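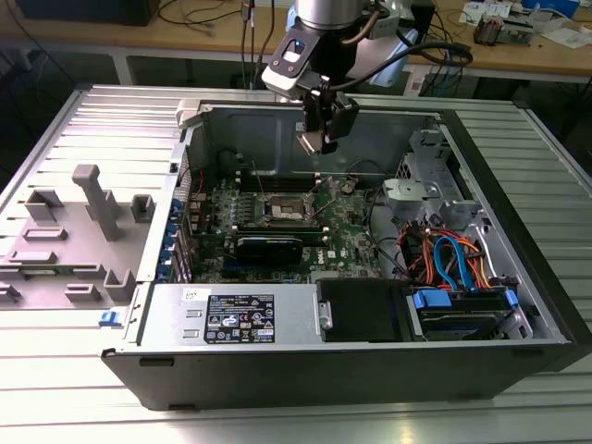 Good afternoon, and thank you to Faith Kariuki for giving me the slot after lunch. My subject is Route 316 between Ziltdale and Kallden, and why it is so hard to follow if you trust only the signs. On a map it is one simple line. When you drive it, you find pieces that belong to the state, pieces that belong to the county, and two blocks which the town of Ziltdale took over and never gave back. I think of it like the computer on the screen, lying on its side with the side panel off. From outside it is a plain case. With the panel away you look at the motherboard, and you understand that many separate parts are doing the work. So today I would like to take the panel off this road.

(Wait for people to sit. Ask if the back row can hear me.)

Start at the west end. Route 316 begins at the old river bridge in Ziltdale, at the stop sign on Mill Street. There is no "Begin" sign. The first shield stands after the second traffic light, and it has an arrow pointing straight ahead although the route turns left there. Noreen Hashmi wrote to the district office about this arrow last October. They answered politely that the intersection is maintained by the town. The town answered that the sign is owned by the state. Both answers are correct.

Next slide: the Ziltdale gap.

These are the two blocks I mentioned, from Mill Street to the depot. The state gave them to the town when the bypass opened. The bypass received the number 229, and everybody expected that 316 would be moved to end at the bypass. It was not moved. In the official route log, 316 stops at Mill Street and starts again at the depot, with the same number and with the mileage continuing as if the gap does not exist. Please say this slowly, people always ask me to repeat it.

Please note also that the word "gap" is mine. The log calls it "local section". If you search the log for the word "gap" you will find nothing, and I lost one evening that way.

Next slide: Depot to Sial.

This is the nice part. Good shields, both directions, correct fonts. The road goes along the creek and has a narrow shoulder on the north side. At Sial it meets Route 229 coming back from the bypass, and for one short stretch both numbers share the pavement. Eastbound, you see both shields on one post. Westbound, you see only 229. A driver going west who wants to stay on 316 must know already that he is on it.

(If there is time: Negin Zamani's story about the delivery truck and the church parking lot. If there is no time, skip it. She will tell it at dinner anyway.)

Next slide: the 3744 question.

After Sial there is a small connector going south to the Istivari quarry. It is Route 3744. In this district, the numbers above 3000 were given to short rural roads taken over from the counties, and most of them have only a small white sign at each end. Route 3744 has a sign at the quarry end and none at the 316 end. So you can leave the quarry on a numbered road, but you cannot find it again when you want to return. My opinion is that one sign would solve this, and it should be on the same post as the stop sign, because there is a utility box where the normal post would go.

Next slide: Kallden.

The east end is at the courthouse square. Here I must correct what I said in my talk last year. I told you the route ends at the north side of the square. Bushra Sethi checked the log and it ends at the south side, so it goes half around the square, one way only. Westbound 316 starts from the other corner. I was wrong, and I am sorry to the two people who took a photo of the wrong corner.

What I would ask from the state, in this order:

The arrow at the second light in Ziltdale.
A 316 shield westbound at Sial.
One sign for 3744.
An "End" sign at Kallden, south side.

I did not put the Ziltdale gap on this list. To fix it the town and the state must sign an agreement, and Shazia Hayat will speak about such agreements on Sunday morning -- she knows the law side much better than I do.

Questions. If somebody asks about the bridge weight limit, I do not know the present number, and I should say so. Handouts are on the table by the door, with the turn list printed on the back.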